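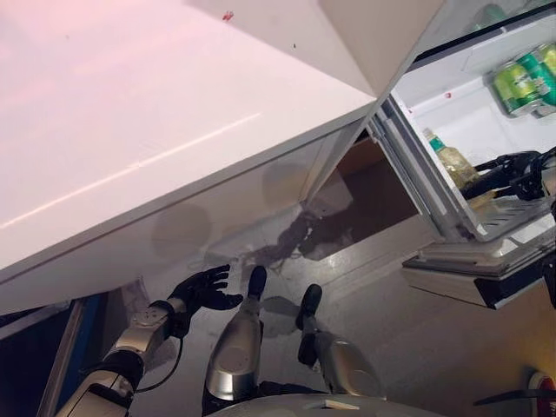
Speaker notes: Keeping a shared fridge in order

Hutdale residents' evening, 15 September 2022
Slot: 33 minutes including questions. Slides are numbered in the margin of the printed copy.

Slide 1. Opening

Wait until people have sat down. Say who we are and that the talk covers one refrigerator, one counter and the containers that go between them. Say that the handout is by the door and that nobody needs to write anything down.

Open with the drinks. Green cans on a white shelf, toward the back right corner, and a bottle with a green cap standing in the door. Ask the room where they keep theirs at home. Take a few answers and move on.

Point to make: drinks take the space that gets used least well. A can pushed into a back corner stays there until someone wants that exact can. A bottle in the door gets picked up every time the door is opened, so people know how much is left in it.

Slide 2. What was wrong with the shared kitchens

Background for anyone who did not come in May. We looked at 4 shared kitchens, two at Hutdale and two at Betgate. All of them had the same complaints: food nobody claimed, containers without dates, and spills that had been there long enough to need soaking.

Read out the figure from the May survey. We had 57 replies. The most common answer to "what stops you using the shared fridge" was "I can't tell what is mine." Pause here. People usually laugh and then somebody tells a story about yogurt. Let one story happen.

Do not get into the rent question. If it comes up, say it is on the agenda for the next meeting.

Slide 3. Shelves

Go slowly on this one, it is the main part.

Top: drinks and things that are ready to eat. Keep the labels facing out.

Middle: leftovers and lunches, in containers with lids, dated on the side and not on the lid. Lids get swapped. We lost a whole week of labels at Betgate that way.

Bottom: raw meat and fish, on a tray with a rim. Say this twice. If people remember one thing from the evening it should be the tray.

Door: bottles, sauces, jars. The door is the warmest part of a fridge, so milk does better on a shelf. Expect an objection, because most doors have a rack that looks made for milk. Answer: use it for juice.

Slide 4. Containers

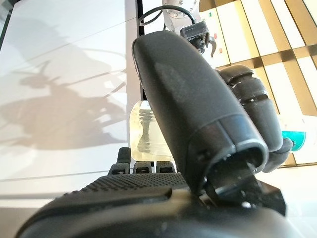 Photo: Imar Kitchen Project

Translucent plastic is what we recommend for shared shelves. You can get an idea of what is inside without taking the lid off, and that cuts down on the time the door stands open. Colored tubs look nicer but people open every one of them to check.

Glass is fine at home. In a shared kitchen it gets dropped, and then the fridge has to be emptied to find the pieces. Mention the Betgate casserole if there is time.

Sizes. Ask everyone to stick to 3 sizes, the ones listed on the handout. With the same sizes they stack, and the stack doesn't slide when someone pulls out the one at the bottom. Round containers waste the corners. Square ones don't.

Carry them by the sides. Picking up a full container by the lid is how most of the soup ends up on the floor.

Pass the sample containers around now. There is a bag of them under the front table. Count them back in.

Slide 5. The counter next to the fridge

This slide is short. The counter is for putting things down while you sort, and then it gets cleared again. It should not turn into a second shelf.

Method for unloading groceries:

Wipe the counter first.
Put everything cold at the fridge end.
Date the containers while they are still on the counter.
Open the door once and load from the bottom up.
Close the door, then deal with the dry goods.

On a white countertop every small spot shows. Some people in the Guo building see that as a drawback and asked for something darker. Our view is that a spot you can see is a spot that gets wiped. Give both sides, the decision on the new counters has not been made.

Slide 6. The freezer drawer

Pull-out drawers are easy to overfill. If the drawer has to be pushed with a knee, take something out. Flat bags freeze faster than lumps and can be filed upright like folders. Write on the bag before filling it, a marker will not write on a frosty one.

A drawer left a little way open will frost up overnight. Ask people to check it with a hand after closing the main door.

Skip this slide if we are running late. It is all in the handout.

Slide 7. Cleaning

The weekly job takes up to 33 minutes if the shelves have been kept in order, including the door. Do one shelf at a time so the rest of the food stays cold. Warm water and a little dish soap. No bleach on the seals. Dry the shelf before anything goes back, or the containers stick to it.

The places that get missed:

the inner side walls, where splashes dry on
the lip at the front of each shelf
under the bottles in the door
the top edge of the freezer drawer
the front panel of the counter, where hands and knees leave smudges

Anything without a date goes on the counter the evening before cleaning, with a note. If it is still there in the morning it goes out. This was the rule that caused the most argument at Hutdale and it is also the one that made the biggest difference, so do not soften it when asked.

Slide 8. What we are asking people to do

Read from the slide, it is the same wording as the handout. Each kitchen picks a cleaning day. Each kitchen gets a marker on a string and a roll of tape. Each household gets one section of shelf and the door is shared.

Imar will pay for the first set of containers for any kitchen that signs up tonight. The sheet is at the back. After that, replacements come out of the kitchen fund.

Questions

Likely ones, with short answers:

Can we have a second fridge? Not this year. The wiring at Betgate will not take it.

Who throws out old drinks? Unopened cans stay until the date on the can. Opened bottles follow the same rule as food.

What about parties? Use a cooler. Leave the shared shelves alone.

My section is too small. Tell us the kitchen and the shelf and we will come and look at it.

Before leaving: collect the sign-up sheet, the sample containers and the clicker. The room has to be locked and the key goes back through the slot at the Hutdale office.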